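Before You Order the Robot, Pay for the Rehearsal

2022-11-04

Small care homes and guest houses are now asking for prices on mobile robots, and many of them begin with the wrong page of the catalogue. They compare arms, wheels and batteries. The question of doors comes later, when the money is already promised.

I spent part of the autumn with the planning team at Musville, a guest house group which wants 2 machines for carrying linen between rooms. Their first budget had one line for the robots and one line for delivery. The supplier, Cendari, asked them to add a third line, for simulation, and the team did not like it. Why should they pay for a building that exists only in a computer?

The answer was in the handles. Musville has lever handles on some floors and round knobs on others, and a robot that can manage the first may fail completely with the second. Cendari built a simple model of each type of room and let the software try every door 400 times, at different angles and speeds. This took one evening. To do the same in a real corridor, with guests sleeping, was not possible.

The model does not need to be beautiful. Dunne, a small firm which prepares such rooms for others, charges around 300 pounds for a plain one with a door, two kinds of floor and a little furniture. Better light and finer surfaces cost more, and for a door test they change very little. What must be correct is the width of the opening, the height of the handle and the side of the hinge. I would advise any buyer to measure these personally, with a tape, and not to trust old drawings.

There are also costs which come back every year. The Taden licence that Musville chose is 2000 pounds, and it must be renewed each January. Training of staff is not included - ask for it in writing.
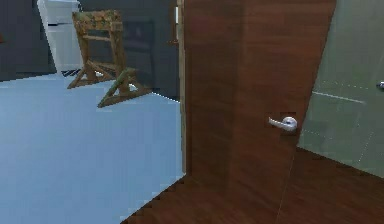 Musville has now moved part of its robot money to new handles, so that every floor will have the same lever. The order for the machines will wait until this work is finished.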